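Mostthorpe robotics club opens its bench to younger students

Students in the Mostthorpe after-school robotics club have logged 644 practice grabs this term with hand-held grippers, and they plan to reach more than 300 again before the Kistavau meet in June.

The club works in 2 groups. One builds and repairs, the other practices picking up small hardware and writes down every drop.
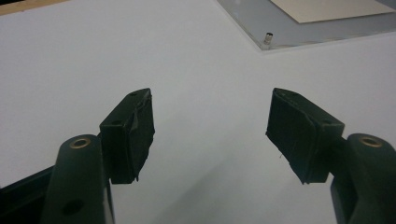 Entry to the meet is open to teams of up to 7 students, and the parts list is short. Flillis, the local supply shop, gave the club a discount on fasteners and sheet plastic. The finger pads get the most attention from the repair group - the black covering on them has gone ragged along the inner faces, and the brass-colored rings in the arms are checked at the same time. Students log each change in a shared notebook.

Small parts make up most of the scoring at Kistavau. Teams lose points for anything dropped outside the work area, so the practice group spends most of its time on pieces that only the tips of the pads can hold.
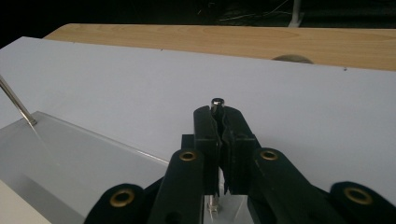
How to join

The club meets on Sunday afternoons in the Lương building. New members do not need experience or their own tools.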